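The kitchens I have lived in

My aunt Graça Tavares telephoned me in April and asked what color she should paint her kitchen. She is 81 and she has never asked me a question about color before. I told her I would think about it. We spoke for one hour more, and the color did not come back into the conversation, but after we finished I could not stop thinking about kitchens.

I grew up in Cisternas, in a house where the kitchen was the only room with a stove. From November until the end of winter everybody was in there. I learned to read at that table, my grandfather repaired shoes at the other end of it, and when a visitor came he was given the chair near the door, which was the coldest chair. I understood only later that this was maybe not very polite. The walls were painted with lime every spring, always white, so the question of my aunt would have made no sense in that house.

When I moved to Litmont for my studies I shared an apartment with two people, Othmane Ait Ali and Myroslav Polishchuk. The kitchen was so narrow that one person cooked and the other two gave advice from the corridor. The landlord had painted it himself with what remained from other jobs, so no two walls were the same. In the morning they looked almost equal and in the evening under the lamp they looked like two different rooms.
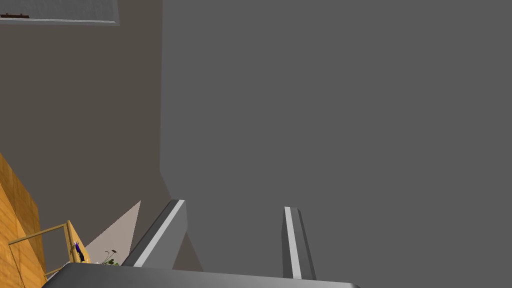

Gray next to a warmer, browner gray.

We had one rule, that the person who cooks does not wash. It sounds fair, but Myroslav cooked with every pot in the house, and Othmane could make a full dinner in one. You can guess which of them I preferred to eat with. After some months we changed the rule, and everyone washed for himself, and then a strange thing happened: we stopped to eat together. I am still a little sorry about it. The old rule made us angry, but it also kept us at the same table until the plates were finished.

I asked Othmane last week what he remembers from that kitchen. He said the radio of the neighbor, which we heard through the wall so clearly that we knew the words of all the advertisements. I had forgotten it completely. I remembered the smell of the gas, and how the window would not close in its last centimeter, and that we kept the butter there in the cold months. 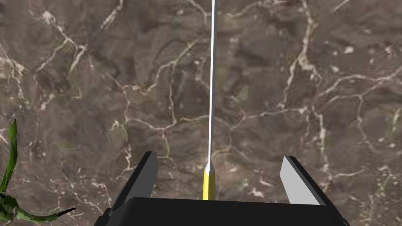
After Litmont I lived for 3 years in a house that belonged to Mahlet Kassa. She rented me the upper floor, and the kitchen was hers downstairs, and I was allowed to use it until eight in the evening. In practice I used it much later than that, as she liked to have company. She roasted coffee in a small pan and did not accept that I drink only one cup. From her I learned to cook lentils correctly. Before, I put the salt and the onions in at any moment I liked. She made me fry the onions first, slowly, with nothing in the pan, no oil, for as long as my patience could hold, and then a bit more.

I also learned many of my English words there. There are words I know only from kitchens: simmer, ladle, lukewarm, crumb. I speak English every day at work and I have never once needed "ladle" in the office, but it is one of the words I say without any fear.

My present kitchen is on the second floor and it is the first that is really mine. I had big plans for it. I collected samples, I visited showrooms, I made a drawing on squared paper with measures. In one showroom the seller talked to me for a long time about islands, and I had to tell him that in my kitchen an island would touch the land on all sides. He did not laugh. I went home with 8 little squares of stone and put them on the window sill, where they are until now. I use one of them under the teapot.

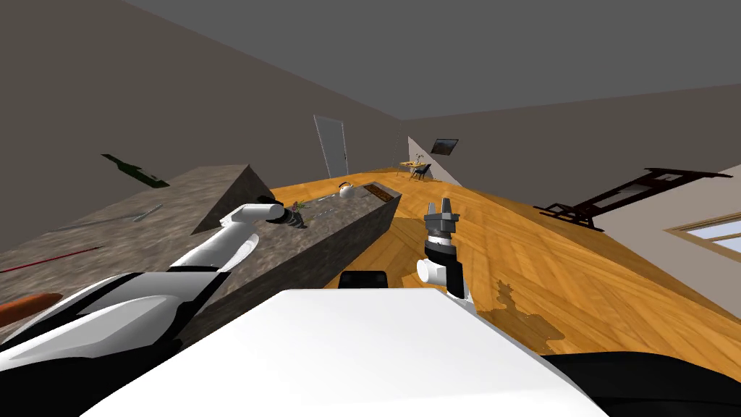 Gray granite and a wooden floor, a combination I still like.

In the end I changed the tap and the lamp, and I bought a table from Florêncio Correia, who was moving to Gakby and could not take it with him. It has a burn in the form of an iron. The table is too large, and to open the oven I must push it toward the wall. When people come I push it back, and then the oven cannot be used, so the food must be ready before they sit down. I have become quite punctual in this way.

I called my aunt again and suggested a light yellow. She said that she had already painted it, green, the same afternoon that we spoke.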